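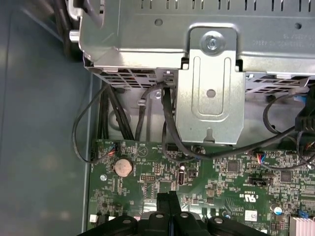

Did anyone ask what happens when you want your money back early, Shufen Jiang wanted to know, two minutes after I posted that I'd be going to the Berument investor open day. Just that, no hello. And it was such a good question that I wrote it on the back of my parking ticket and carried it around all morning, so Shufen, your answer is in here, a little further down. It isn't a great answer.

Some background for anyone new. Berument runs a fund that buys small stakes in young private companies and lets regular people in for $2,000, a lot less than most of these things ask. I put money in a couple of years ago and I've written about it on and off. Once a year, in October, they open the office for a day, feed you bagels, and let the people who pick the companies stand up and explain themselves. I'd never gone. It's a three-hour drive to Clonach and I always had some excuse. This year I ran out of them.

The office is on the second floor over a bank branch, with one of those elevators that thinks hard before it moves. I took the stairs. Sign-in was quick, name tag, folder, a pen that didn't work. The folder had the agenda, the latest quarterly letter (which I already had), and a list of everything the fund owns. I sat near the back, by the coffee, and never regretted it.

Weidong Xiao opened at nine-thirty with the year's numbers, and I'll give him credit, he started with the bad ones. The fund holds 29 companies. Two were written down to zero this year and a third is, in his words, on a short leash. He named all three. I've sat through enough of these talks online to know how unusual that is! Normally you get twenty minutes on the star performer and then a slide with tiny gray type that's gone before you can find your glasses. He left the ugly slide up the whole time he was talking about it, and then took questions with it still up there behind him.

The part I got the most out of was on how they value the companies in between funding rounds. I've always been fuzzy on this. If a company isn't traded anywhere, where does the number on my statement come from? Mostly from the last price somebody paid, it seems, and then they go through each company every quarter and ask whether that price still makes sense. If sales have dropped off or cash is getting short, they mark it down. Marking up is harder. They want a new outside investor to pay the higher price first. So my statement is going to look gloomy before it looks cheerful, and I guess I can live with that, though I'd have liked to be told so when I signed up.

A man in the row ahead of me asked how old the oldest valuation was. Weidong had to look it up and came back after the break with the answer, sixteen months. There was some muttering. I muttered too.

Then Huiling Fu did an hour on the tax side, and I know how that sounds, but she was the best speaker of the day. She went slowly, she drew boxes on the whiteboard, and she kept saying "ask your own tax person, but ask them this." I came away with four questions to ask my own tax person. The big one for me was about losses. I'd been assuming that if one company inside the fund goes to zero, I get to do something about it on that year's return. It depends completely on how the fund is set up and what shows up on the form they mail you, and she made us all promise to read the form before filing, and to stop filing before the form comes. (I have done that. I had to amend. I kept quiet.)

She also went over record keeping, which got a groan, and then everybody started writing. Keep the original subscription papers. Keep every letter. Keep a note of the date the money left your account, since the holding period runs from a date and you may need to prove it ten years on to a person who has never heard of you. I've got mine in a shoebox. It's going in a binder this weekend, and I've even bought the binder.

Lunch was sandwiches, and I ended up at a table with Aivar Rozīte, who had driven farther than I had and was in a much better mood about it. He's got money in Berument and in another outfit called Jia and had brought the fee pages from both, printed and stapled. We laid them side by side between the chips. I'm not going to reprint them, but the headline fee was lower on one and the total was lower on the other, once you counted the setup charge and the cut they take of any profit. Aivar had worked the whole thing out in pencil in the margin. If you own two of these funds, do what he did — it took us about one sandwich.

After lunch it was company time. Only one of the holdings had sent anybody, Wakorent, which rents out workshop equipment by the week. Tapio Kettunen gave the talk and he was nervous and kind of wonderful. He said they'd spent too much last year opening a second location and had to close it. He said 446 customers had rented more than once and that he'd stopped caring about the ones who hadn't, which made Weidong look at his shoes. I liked the talk a lot. I also noticed how much I liked it, and wrote "liking him is not a valuation" in my notebook, underlined.

Okay, Shufen. I asked. I stood up during the last question session and read it straight off the parking ticket. Berument will put you on a list if you want out, and once a year they try to match people on the list with people who want in. There's no promise of a match and no promise of the price. Last year most of the list got out, at a discount Weidong described as "noticeable." I asked how noticeable and he said he'd send me the figure. As of this evening he hasn't, but it's only been a day and a half. I'll add it here when it comes.

So am I putting in more? Not this year. I'm not pulling out either. I went up there half expecting to be sold to and mostly got told things, a few of which I didn't enjoy hearing, and the sixteen-month valuation is bugging me enough that I've sent a follow-up email about it. If you're thinking of going next year, get there before nine if you want to park behind the bank, bring your own pen, and read the quarterly letter the night before. Half of the morning's questions were answered on page three of it, including one of mine.

The slides are supposed to go out to everybody who signed in. If you couldn't make it and you're an investor, email the office and ask for Huiling's whiteboard photos too, because the boxes don't make it into the slides.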